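I finally gave up on keeping my books in order. For years they were sorted by author, and every time I bought something new I had to shift half a row to make room for it. I had 716 books at last count, which I know because I typed them all into a spreadsheet in May while I was home with a bad cold. It took three evenings and the back half of a fourth.

The spreadsheet was meant to help me decide what to keep. I'd read fewer than half of them. A lot were things I picked up at the Bellamy library sale, where a bag costs 10 dollars no matter what you put in it, so you fill the bag. I own four books on sailing and I have never been on a sailboat.

My rule was simple. If I hadn't opened it since we moved and couldn't say why I wanted it, it went in a box. Cookbooks were exempt. So was anything with my grandmother's handwriting inside.

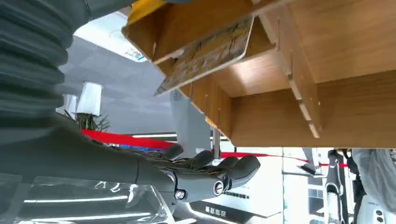
The hardest ones were the college books. I kept two and let the rest go, including a statistics text that cost me more than a week of groceries at the time. Jovita Cárdenas took the poetry, all of it, and drove off before I could change my mind. The used bookstore on Viminard Street took 400 of what was left and paid me in store credit. I have spent a little of that already. The rest went to the free table at the laundromat, a few at a time, and they were usually gone by the next wash.

What stayed is now grouped by when I think I'll read it. Soon, later, and probably never but I like it. Zahira Wibisono thinks this is a terrible system and asked me how I'd find anything. So far I've had to hunt for one book, and it was under the bed.

I've also stopped buying two of the same thing, or I'm trying to. The spreadsheet is on my phone now and I check it at the register. I had three copies of the same mystery and hadn't finished any of them. I'm on page 90 of the one I kept.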